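Notes for the talk on lameness and footbathing, Clora herd health evening, September 26, 2025

Start with thanks for the tea, and to everyone who came straight from milking. Say that I'll keep to the feet tonight and leave fertility for the October meeting, though I know I'll be asked about it in the car park anyway.

Slide 1. Why feet

Begin with the walk back from the parlour. We all see that one cow who hangs behind the others and we all tell ourselves she's just a slow one. I did it for years myself! Go gently here, there will be people in the room with a cow like that in mind already.

Ziso is the farm I know best, so use their winter. They scored 476 cows coming out of the parlour, one person on the gate with a clipboard, and the list came out a good deal longer than anyone had guessed over breakfast. Pause for the laugh, if there is one.

Slide 2. What we're looking for

Arched back when walking, head nodding, short steps, weight taken off one foot. Ask for a show of hands on who has a fixed day for scoring. Don't make anyone feel bad about it. Every fortnight is lovely, once a month is still worth having.

Digital dermatitis: raw, sore patch at the back of the foot, usually the hind feet, just above the heels. Mention the smell, they'll know it. Remind them that it passes round the herd in slurry, so scraping out comes before any bottle or powder (say this twice, it's the bit I most want them to take home).

Slide 3. The footbath

Long enough that each hind foot goes in twice. Deep enough to cover the foot, and topped up as they go through. Dierckx put in a longer bath last year and grumbled about the cost of filling it, and I do have sympathy, but a short bath that half the cows hop over is money poured down the yard.

Read the label for strength, measure the bath properly, and do the sum on paper. Gloves and goggles, please.
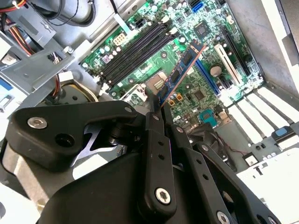 Then on to trimming, and allow plenty of time because this is where the questions come. Pemetti have all their cows looked at when drying off and again at 12 weeks into milk, and they write every foot down, good ones too. A lame cow shouldn't wait for the next visit, though. Lift the foot within a day or two of spotting her, and if you're not sure what you're seeing, ring your vet or your trimmer.

Blocks: on the sound claw, never the sore one. Pass the spare block round the room and get it back this time.

Questions, then raffle.

Clora Herd Health Group | Contact us | © 2025 Clora | Back to top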